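Pruvwood Winter Clothing Swap, Planning Meeting
Minutes, 1/29/19 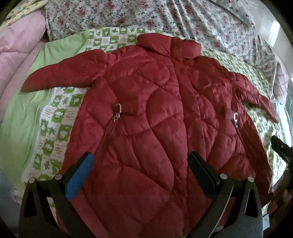 Long red quilted coat with stand-up collar

Present: Bronwyn Hinds (chair), Ho-yin Liu, Yao-tsung Liu, Senad Tomić
Apologies: Shuk-fan Mok
Notes taken by Ho-yin

1. Last minutes
Agreed, with one fix: the spring swap will be at the Plevari Street hall, not the library annex. Great to have that settled!

2. How the swap went
Wonderful turnout, and lots of new faces from the Aleo apartments. Bronwyn passed on a thank-you card from a family who went home with snow pants for all the kids (we read it out loud, and it's now on the corkboard). Coats and boots went fastest. We had 28 winter coats on the racks at opening and only 7 left at closing, which beats last year by a mile. Sweaters were slower. Senad thinks the sweater table was hidden behind the door and people walked right past it.

3. Leftovers
The remaining coats go to the school's coat closet. Yao-tsung will drive them over. Summer things that came in by mistake will be boxed up and kept for the July swap.

4. Sizes and sorting
Long talk on this one. Ho-yin would love to see everything sorted by size first and type second, as the kids' racks got jumbled within the first hour. Bronwyn prefers type first. We'll try Ho-yin's way for kids and keep adult clothes as they are. Senad has offered to make big rack dividers out of old cereal boxes, and we are all looking forward to those.

5. Mending table
Such a hit! Shuk-fan sent word that she ran out of black thread and zipper pulls, and would like a second sewing machine if one can be found. Bronwyn will ask at Lau Fabrics. Agreed to give mending 2 tables next time, close to the windows for the light.

6. Hall
Key to be back in the office by noon after each swap. The left-hand radiator is still stuck on high. Yao-tsung to report it again.

7. Any other business
Senad asked for more hangers, the sturdy kind. Everyone to check closets at home.

Next meeting: same room, Bronwyn to send round the time. Ho-yin is bringing the sesame cookies again.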